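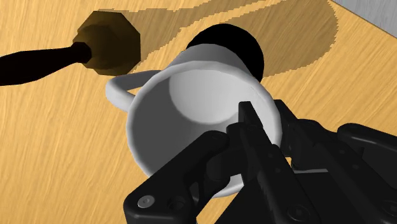

Raquel Aguiar thinks every grasping project should start with the camera and leave the controller for later. She told us so in week two, when we had already written half of a controller, and we're glad we listened before writing the other half.

Search projects Go

Two Views, Two Controllers: Picking Up Desk Objects in Simulation
Student project report, Drestuvton, Intro to Robot Manipulation

What we wanted to find out

Our first plan was to compare two arm controllers on ordinary desk objects and call it a semester. Vastau is the position controller from the course materials. You give it a target and it drives the arm there, and it doesn't care much about what it meets on the way. Nekent is the one we built. It slows down near contact and lets the fingers give a little when something pushes back.

After the talk with Raquel we added a second question: does it matter whether the grasp point comes from a close view near the gripper or from a view of the whole desk? That turned one comparison into four, and it made the project so much more fun!

Setup

Everything ran in simulation on the machines in the MacPherson lab, mostly after 6 p.m. when the queue was short. We used a single arm with a two-finger gripper. The objects were things you would find on a desk or in a kitchen, and their starting positions were shuffled before each run. A run counted as a success if the object was lifted and held for the full hold period. Touching it, tipping it or dragging it sideways counted as a failure, even when it looked pretty good on screen (we argued about this one a lot).

We did 493 runs altogether and 307 of them were successes. Only the first 200 used our original lighting. We then softened the shadows, and the main tables keep the two batches apart.

What the close view is good for

Mugs were our favorite. The grasp that worked best was one finger inside the rim and the other outside, and for that you need to know where the rim is, pretty exactly. From the close view the opening is big and round and the rim is easy to find. The trouble starts once the fingers are in position, as they and the rest of the gripper hide the near side of the mug. Vastau kept going on its last good estimate and often pressed the mug sideways. Nekent felt the contact and eased off – the first time we saw it do that, we replayed the run over and over.

The close view also had a bad habit of picking up whatever was behind the object. A dark shape right beyond the rim could pull the edge detector off target, and a hard shadow did the same on some runs. Masking by depth fixed most of it.

What the desk view is good for

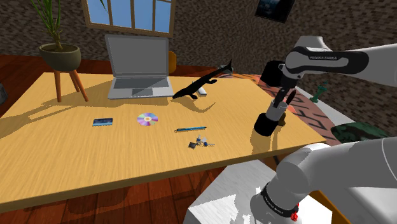
Give the arm the whole desk and let it choose its own way in, one reader of our draft wrote, and you'll find out which controller was getting help from you. Fair comment! In the early runs we had been starting the arm right over the object, and both controllers looked better than they were.

With the full view we could plan an approach that stayed clear of the laptop screen and came down from above. Upright objects like the cylinder suited this very well, and the two controllers came out nearly even on them. Flat things were another story. The blue card and the disc lie so low on the wood that the fingers have almost nothing to close on, and neither controller solved that. Keys were hit or miss. From far away the pile looks like one lump, so the grasp point landed somewhere in the middle, and what came up depended on which key got pinched.

Which combination we would pick

Desk view to plan, close view for the last stretch, Nekent for contact. Switching views halfway was the hardest part to get right. If the two estimates disagreed, the arm would hesitate and sometimes back away. We ended up averaging them over a short blend, and that calmed it down.

We would still choose Vastau for anything tall and rigid. It is simpler, it is faster, and there are fewer numbers to tune.

Still open

– Sliding a card to the desk edge before gripping it. We have a rough version that works on some runs.
– Wider finger pads. Ours are slender, great for mug rims and not so great for round pens.
– Trying the same code on a real arm. We can't wait for this one. Contact in simulation is kinder than we'd like, and we expect to retune Nekent from the beginning.

The run logs and both controller configurations are in the course folder under our group's name.

Last updated: October
Contact the course office | © Drestuvton Student Projects | Back to top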